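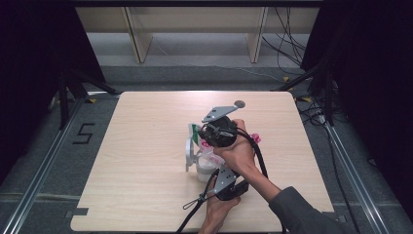
The cup with a lid comes back to the table

A white cup with a clear plastic lid is a common enough thing to have on a small square table, next to a crumpled bag and whatever else is in use. For years it was mostly sold for children and picnics. In Birnivow it has become an everyday cup again, and the shops there have had trouble keeping it in stock.

Rokau, a kitchenware shop near the station, sold 600 lidded cups in its first year of trading. Last year it sold 4000. Most went to people buying one or two for a desk or a workbench, where a spill costs more than a wipe with a cloth. The shop now gives them a whole shelf by the till, and the plain white ones go first.

Clear lids outsell coloured ones. Buyers say they like to see how much is left without opening the cup, and a clear lid shows when it needs a proper wash. The drawback is scratching. A scouring pad will cloud the plastic within weeks, so a soft sponge and warm water are the better choice. Dry the lid separately before it goes back on, or the cup will smell stale by the next morning.

Fit matters more than looks. Before buying, press the lid down all the way round and lift the cup by its rim. If one side pops up, try another. Lids and cups are often packed apart and a poor match is easy to miss on the shelf.

The café Lau, two streets away, began lending lidded cups to regulars in September. It bought 50 and had 15 missing by the end of the winter, a loss the owners say they had allowed for. Spare lids are kept in a drawer behind the counter and cost less than a bun.

On a small table, a wide base is worth having too. Tall, narrow cups go over at the touch of a sleeve, and a lid that only rests on top will come off when they do. Keep the cup towards the back, away from bags and cables, and empty it before clearing up.

© Arero magazine 2019 | Contact the editors | Back to top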